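Grasp planning

Posted Sunday, March 27, 2022, by the keeper of the Wositia robotics pages

Grasp planning is the bit of robot software that decides where a gripper should close on a thing, and from which direction it should get there. It sits between perception (what is in front of me, and where?) and motion planning (how do I move the arm without hitting the table?). I've been writing and breaking grasp planners for a good while now, so this entry leans on my own experience more than a tidy reference page probably should. If you want the math, the entries on contact models and pose estimation have plenty of it!

What a grasp planner takes in

Most planners start from a point cloud or a depth image, sometimes with a color image alongside. Some also want a 3D model of the object, and those are the older kind, the kind I learned on. You hand over the model, the planner works out good places for the fingers ahead of time, and at run time you only need to find the object's pose and look up the answers. It's quick and very dependable as long as your object is the one in the model. Swap in a cup with a slightly wider lip and you're in for a long afternoon.

The newer kind skips the model. A trained network looks at the depth image and puts out grasp candidates directly, each with a position, an approach direction, an opening width and a score. Haltow, the open planner I use most, works this way. Out of the box it samples 500 candidates per view, throws away the ones where the gripper would collide with something, and sorts whatever is left.

Scoring

Scores are where people argue. A planner can score a grasp by geometry (are the two contact patches facing each other, is there enough friction to hold?), by a network's guess at the chance of success, or by some mix. I like a mix. Pure geometry is easy to debug but it believes every point you feed it, and a network shrugs off a few bad points but won't tell you why it picked the weird one.

There's also a second round of scoring that beginners leave out, me included the first time around. A grasp can be lovely at the object and still be impossible for the arm, with a joint at its limit or an elbow in the wall. So you run inverse kinematics on the top candidates and drop the ones the arm can't reach. In Haltow this is a switch in the config file called check_reach, and it's off by default, which I have complained about more than once.

Frames and calibration

I'd guess half of the "my planner is broken" messages I get are really frame problems. The camera sees the object in its own coordinates, the arm thinks in base coordinates, and somewhere there's a transform joining the two. With a camera on the wrist you need hand-eye calibration, the fixed offset between the lens and the tool flange. With a camera on a stand you need the offset to the base instead. Get either one wrong by a few millimeters and every grasp will be off, and if the error is in the rotation it'll grow the farther you get from the spot where you calibrated.

My habit is to redo calibration whenever a camera mount has been touched, even just to tighten a screw. I also save each result with the log from that session, because old transforms have a sneaky way of being loaded again months later (ask me about October).

Shiny things

Now for my favorite headache. Depth cameras that project a pattern, or that match texture between two lenses, do badly on polished metal. The pattern bounces off somewhere else, the two lenses see different reflections, and what comes back is a hole, or a flat smear at the wrong distance.

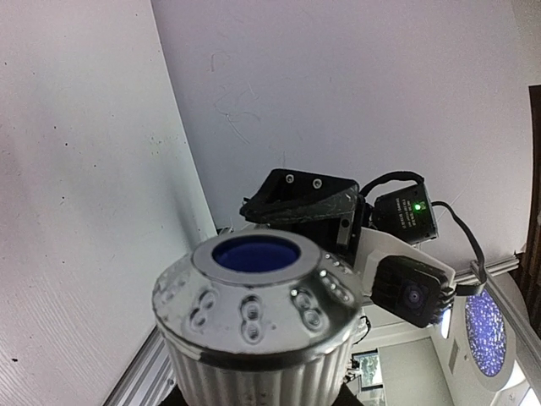
The usual first fix is filling the holes, and I'd go easy on it. Fröhlich, the depth-cleaning package a lot of us bolt onto Haltow, has a fill filter that makes a lovely smooth surface out of almost nothing, and the planner will happily put a finger on that surface. I keep the fill radius small and mark filled points as low trust, so the scorer can use them for collision checks but not for contacts.

Taking several views helps more. You move the wrist camera a little, fuse the clouds, and keep points that agree between views, since a highlight slides along the metal as the camera moves and a real edge stays where it is. Ribs, grooves and rims are your friends here. Round bodies are fairly kind as well: once you can fit a cylinder to the points you do trust, you can plan on the fitted shape and ignore the mess in the raw cloud.

Test sets

The set I know best is Flalen, which holds 2731 recorded attempts, 1077 of them on reflective or clear objects. It's split into 26 object groups, and I'd urge anyone reporting a number on it to report it per group. A single average hides a lot, mostly mugs.

See also: hand-eye calibration, point cloud fusion, inverse kinematics, friction cone.

Comments

gripsandgrumbles: Thank you for the low trust tip. I'd been using filled points for contacts all this time and wondering why my fingers closed on air next to a steel thermos.

tf_tree_hugger: Does check_reach slow things down much? I'm on an old laptop.

Page author: A bit, yes. Run it on the top candidates only and you'll hardly feel it.

mk_bench: The link to the contact models entry goes to the wrong section for me.

Contact the Wositia editors | © 2022 Wositia | Back to top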